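Playing to a Half-Full Room: How a Small Band Fills a Live Television Slot

Final project report, Popular Music and Media
June 2026

1. How I came to this topic

I should say at the start that this is the third version of my project. The first was going to be a history of live music on television, which my supervisor kindly pointed out would need several years and a travel budget. The second was going to be about costumes. What I ended up with is much smaller and, I hope, better for it: a close look at how one band, Turetti, got ready for and played a two-song slot on a regional late-evening variety program called The Flelby Hour.

Turetti are a five-piece from my side of the city. They play a sort of slow, brassy soul with a drum machine underneath, and they had put out two records before this (the second one, Clerora, is my favourite and I will try not to let that show too much). I had seen them play in pubs and once in the back of a furniture shop, so when I heard they had been booked for television I wrote to ask whether I could follow along. They said yes straight away, which was generous of them considering how busy they were.

The question I settled on was this: what changes about a song when it has to be played once, at a fixed length, to a camera and a studio crowd who mostly came to see the comedy?

2. What I did

I went to the band's rehearsals in February, sat in the studio for the camera rehearsal and the broadcast, and then watched the recording at home more times than I would like to admit. I took notes by hand at rehearsals because the band found a laptop distracting, and typed them up each night while I could still read my own writing.

After the broadcast I put out a short survey through the student union and the band's own mailing list, and 136 people filled it in. I asked whether they had watched the program, which of the songs they remembered, and what they remembered about it. I also did longer interviews with eight people, a mix of band, studio crew and viewers. Everyone was promised they would not be named, so I have kept to job titles or left people undescribed.

I am aware that people who answer surveys from a band's mailing list tend to like the band. I come back to this in section 6.

3. Choosing the songs

I had assumed a band would simply pick its best-known song and its newest one, and in the end that is more or less what happened, but getting there took nearly a fortnight. The program wanted something lively first. The band wanted to start with "Lantern Street", the slow opener from Clerora, on the grounds that everybody expects a loud start and a quiet one might make people put down their tea. The producers were polite but worried. Their view was that viewers at home decide in the first few seconds whether to stay for the music or go and brush their teeth, and I must say that after reading the survey answers I have some sympathy with them.

The compromise was to open with "Bangash", a quick tune with a horn line you can hum after one hearing, and to put "Lantern Street" second, after the last sketch. The trouble with "Bangash" was its length. On the record it runs well past the time allowed, with a long middle part where the trumpet wanders off and comes back. I watched the band try it without the middle, then with half the middle, then with the middle but no second verse. The version they finally agreed on dropped the second verse and kept a short piece of trumpet. The singer told me it felt like leaving the house without a coat, and for the first couple of rehearsals she kept singing the missing verse by accident while the rest of the band went on to the chorus.

I found this the most interesting part of the whole project. When you cut a song for radio you can do it on a computer and the band need never think about it again. For a live slot the cut has to go into everyone's hands and memory, and you can hear the old version tugging at the new one.

4. The studio

The studio is smaller than it looks on television, which I gather everyone says the first time they visit. The music stage is off to one side of the sketch sets and the crowd has to swivel in their seats to see it. During the camera rehearsal the band played each song through while the director called shots from upstairs, and the main lesson seemed to be about standing still. A guitarist who walks about freely in a pub is a nuisance to a camera operator who has been told he will be beside the drums at the chorus.

The lighting was worked out the same afternoon. "Bangash" got warm colours and a fair bit of movement. "Lantern Street" was given a single soft light on the singer, with the others nearly in the dark, and I think this did as much for the song as any change in the playing. The keyboard player was less pleased, as he could not see his keys and had to ask for a little lamp.

Sound was the other worry. The band are used to hearing themselves through big floor speakers and had to wear earpieces instead. One member disliked them so much that she took one out for the broadcast, and she told me later she would do it again. The sound operator I interviewed said this is very common and that he plans for it without mentioning it to the guests.

5. The broadcast and the film behind the band

For "Lantern Street" the program offered the use of a large screen at the back of the stage. The band had a friend studying animation who made them a short computer-made film of ordinary streets, to go with the words of the song, which are about walking home the long way. I was glad to be allowed to sit in while it was being put together. The idea was that it should be plain enough that your eye would go back to the singer, and a good deal of talk went into how plain was too plain. An early version with shop signs was dropped after one viewing because everyone in the room started reading them.
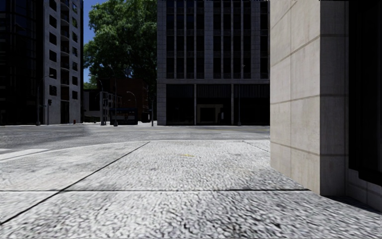
Figure 1. Computer-rendered street view: pavement, curb and road.

On the night, "Bangash" went off at a gallop. The drummer said afterwards that he knew from the first bar it was too fast and that there was nothing to be done about it except enjoy it. The trumpet piece came out beautifully, the singer remembered to leave out the missing verse, and the studio crowd clapped along in more or less the right place. It was over so quickly that I had barely written a line.

"Lantern Street" was another matter. It came after a long sketch about a dentist, and the crowd were still chattering when the organ started. It took most of the first verse for them to settle. Sitting in the room I was anxious for the band and thought the song had been spoiled, but when I watched the recording I could hardly hear the chatter at all. The microphones had been pointed well away from the seats. I had gone in believing that being in the room would give me the true version of the performance, and I came home less sure of it.

6. What viewers remembered

The answers to the survey surprised me in a few ways. "Bangash" was the song most people could name or hum, as the producers had said it would be. But the longer comments, the ones where people had gone to the trouble of writing several sentences, were nearly all about "Lantern Street". People wrote about the singer's stillness, the soft light, and the quiet after the last note before the clapping began. Several of them misremembered the order and were certain the slow song had come first, which the band were delighted to hear.

Very few people said anything about the shortened "Bangash", and those who did were plainly fans who owned the record. One wrote me a whole page on the missing verse and I have included it in the appendix with permission, as it is better argued than parts of this report.

The interviews went a bit further. The viewers I spoke to tended to talk about where they had been when they watched: on the couch, half asleep, folding washing, waiting for the next sketch. None of them had sat down for the music. One had turned the sound up for the second song and then gone looking for the album the next morning, and I think that is as good an outcome as a band could ask of a late slot.

I said I would come back to the mailing list. I can't separate the fans from the passing viewers as neatly as I would like, since I forgot to ask people how they had found the survey. It was a silly mistake and the first thing I would fix.

7. What I learned

I set out to find what changes about a song on live television, and my best answer is that the changes people worry about beforehand (the length, the order, the earpieces) are mostly felt by the band, while viewers take away things like light, pace and quiet. I would be careful about stretching this beyond one band on one night. A louder group, or a better-known one, might give you a different story altogether.

If I did the project again I would spend more time with the crew. I had them down as people who carried out decisions made elsewhere, and by the second day I could see how much of what reached the living room was their choosing. The director in particular held one close shot at the end of "Lantern Street" for much longer than had been rehearsed, and it was the moment mentioned more than any other in the survey comments. I only found out in the very last interview that it hadn't been planned.

8. Thanks

My thanks to all of Turetti for their patience and the many cups of tea, to the crew of The Flelby Hour for finding me a stool out of the way of the cables, to my supervisor for talking me out of the costumes, and to everyone who filled in the survey. The full list of survey questions, my rehearsal notes for "Bangash" and the letter about the missing verse are in the appendix.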